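Library > Computer Hardware Service > Part Two > Chapter 6

Chapter 6
Heat Transfer in Desktop Computers

Every watt of electric power drawn by a computer leaves it as heat. A processor does no mechanical work worth measuring, stores almost no energy, and gives off very little light or sound. A desktop system that draws 119 watts from the wall therefore warms the room at the same rate as a small heater set to 119 watts. The task of the cooling system is to move that heat from a few small pieces of silicon to the air outside the case, and to do so while the silicon stays below its rated temperature.

This chapter treats the path of the heat as a chain of resistances in series. The method is the one used in Chapter 4 for current flow, with temperature difference in place of voltage and heat flow in place of current. Thermal resistance is given in degrees Celsius per watt. A part with a resistance of 0.5 degrees per watt that carries 50 watts will show a difference of 25 degrees between its two faces.

6.1 The Path from Die to Air

Heat begins in the die, a thin slab of silicon that is much smaller than the package around it. In most desktop processors the die is covered by a metal lid, called the integrated heat spreader. Heat enters the lid over a small area and leaves it over a larger one. The spreader adds a resistance of its own, but it lowers the heat flow per unit of area at every stage that follows.
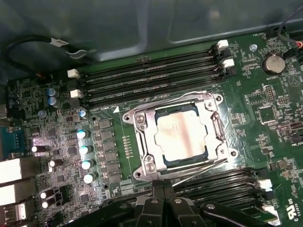

The next stage is the interface between the spreader and the base of the heat sink. Two metal surfaces that look flat to the eye touch at only a small part of their shared area. The rest is a thin gap filled with air, and air conducts heat very poorly. Thermal compound is used to fill this gap. The compound conducts far less well than metal, so the layer should be as thin as possible while still covering the high spots and filling the low ones. A layer twice as thick has twice the resistance.

Mounting pressure also matters at this stage. Higher pressure thins the compound and increases the area of direct contact, up to the limit set by the socket and board. Uneven pressure leaves a wedge of compound, thick on one side and thin on the other, and the die temperature will depend on which side lies over the active cores.

From the base of the heat sink, heat moves into the fins and then into the air. This last stage usually has the largest resistance in the chain. It depends on fin area, on the spacing between fins, and above all on air speed. Designers at Salminen and Wolach have favored different answers — a few wide fins with a slow fan in the first case, many close fins with a fast fan in the second — and both can reach the same resistance at different noise levels.

6.2 Air Inside the Case

A heat sink can cool a processor only with respect to the air that reaches it. If the air inside the case is 15 degrees warmer than the room, the die will be 15 degrees warmer as well, all else being equal. Case temperature must be added to the chain as a separate term. It is set by the total power of all parts in the case and by the rate at which air is exchanged with the room.

Air takes the path of least resistance. An open slot near an exhaust fan lets room air enter and leave at once without passing over any warm part. The fan appears to be moving a normal volume of air, but little of it does useful work. Slot covers and side panels are part of the cooling system for this reason.

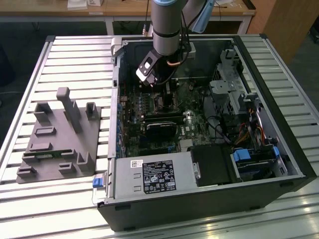

Does a computer run cooler with the side panel off?
It depends on the case. A case with blocked or weak intakes will often run cooler when open, but one with a well-planned front-to-back flow may run warmer at the drives and voltage regulators, where the moving air no longer passes.

Dust changes both terms over time. It narrows the gaps between fins and coats the intake filters, so the heat sink resistance and the case temperature rise together.

Sections 6.3 and 6.4 apply the resistance chain to two systems, the Zarkero office tower and the Turnance workstation. Readers who have not worked with series circuits should review Chapter 4 before going on.

6 comments | 50 shares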